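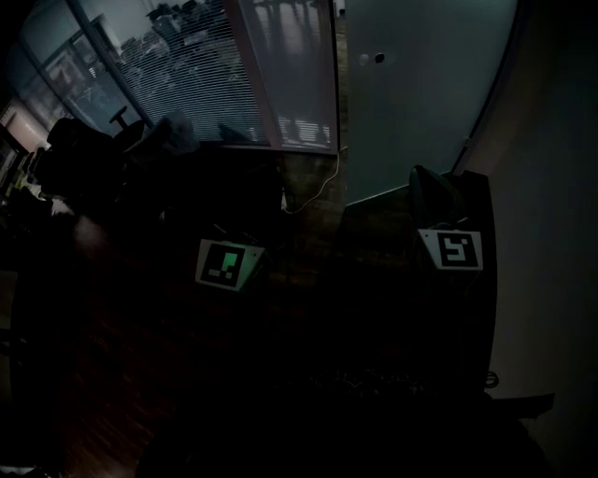
Learning to like February

When I moved to Mivcombe I came with two suitcases and a strong opinion about British weather. I had read a lot about rain. About the light I had read nothing, and it was the light that gave me trouble in my first winter.

In the town where I grew up, winter is cold but bright. The snow throws the sun back at you and you must close your eyes a little when you walk. In Mivcombe the sky in February is the colour of dishwater, and some days I could not tell by looking out whether it was 11 in the morning or nearly time for tea. I slept badly and I ate too much bread. My colleague Craig Gunn told me that everybody feels like this and that I should buy a lamp. I bought a lamp. It was very bright and I did not like to sit near it, so now it stands in the cupboard with the iron.

What helped me more was a small habit which I took from my neighbour, Elspeth MacBrayne. She goes out every day after lunch for 20 minutes, in any weather, without her telephone. She asked me to come along and I said yes out of politeness. We went down Gillies Lane to the river, stood on the bridge for a moment and came back. She talked about her knees and about the price of butter. The next day she knocked again.

After some weeks I began to notice things that I had missed from indoors. Grey is many colours when you stand under it. There is a yellow grey before snow, and a blue one late in the afternoon which I now like very much. The birds start earlier than I thought – already in the first part of the month there was one shouting from the chimney of the bakery.

I also changed some things at home. I moved my table to the window, although there is a draught and I have to wear a scarf to write. I open the blinds before I make coffee, also when it is still dark. My friend Viorica says I have become like an old cat, who looks for the warm place on the carpet. She may be right, but she lives in the south and has no idea.

This year I counted, for my own interest, the days of the month on which I went out for the walk. It was 17. I had hoped for more, but I had a cold in the second week and Elspeth was with her sister.

I still do not love this month. Yesterday we got as far as the second bridge before the rain came, and my gloves are now drying on the kitchen radiator.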